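The Night Shift of the Brush

At two in the morning the arm stopped in the middle of a stroke and did not lift.

I was in the next room, drinking tea which had become cold, when I heard the motor. Usually the motor sings a little when it moves and is silent when it stops. Now it was singing and not moving. I knew this sound from my years at Arkon, where we packed tiles, and I did not like it.

The arm was called Gristen by everybody in our workshop, after the name on the old cabinet where its controller lived. It was writing the character for "forever." People say that this character contains every stroke a student must learn, so we gave it to Gristen 2180 times. In all these times it had never pressed the brush harder than I would press it myself. My teacher would have been satisfied with such a student, and maybe also a little afraid of it.

When I came in, the brush was bent almost flat. The hairs had opened to all sides like grass under a shoe, and the ink was going out from them slowly into the next square, and then into the next. The arm still wanted to go down. There was nothing left under it except the table, and it wanted to go into the table.

I did what you must not do. I put out my hand to save the brush.

It was my teacher's brush, you understand. For thirty years I had washed it after work. My hand knew the way to it better than my head knew the safety rules, and the rules were hanging on the door behind me, in my own handwriting. I had my fingers on the handle when the arm let go of its pressure and swung to the side, fast, much faster than it ever moved when it was writing. It passed over my wrist. I felt the air.

Then I hit the red button. It made a small, stupid click.

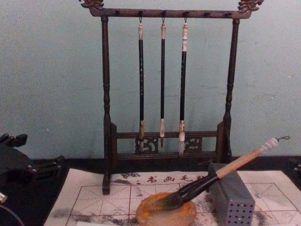
Bataineh Workshop for Brush and Machine, Evening Group

In the morning I laid a large brush across the gray block, with its head in the orange dish, and I let the three others hang on their rack. I wanted to start again from the beginning, as my teacher did when a student had a bad day. The paper had stains on it. I did not change the paper.

The engineer from Pundix came before lunch. She asked me to tell her everything in the right order, and I told it in the wrong order, beginning with the tea. She was patient. She opened the cabinet and read the log for a long time, and then she showed me a line with her pen.

The sensor in the wrist had failed, she said. It had been telling the arm that there was no paper. So the arm went down to look for the paper, a little more and a little more, for some 50 seconds. When the limit came at last, it went back to its home position by the shortest way.

"And the shortest way was over your hand," she said.

I asked her if it had known that my hand was there.

"No," she said. "It has nothing to know it with."

She replaced the sensor and set the limit much lower. She also put a switch on the door, so that the arm loses its power when a person comes in. I signed her form. My signature was ugly — my fingers had started to shake only then, many hours too late.

When she was gone I took my teacher's brush to the sink. I washed it in cold water and pressed the hairs together with two fingers, again and again. On one side they would not close. I hung it by the window to dry, went out of the room, and shut the door until I heard the new switch. Then I started the arm from outside and listened to it through the wall, singing and stopping, singing and stopping, until the page was full.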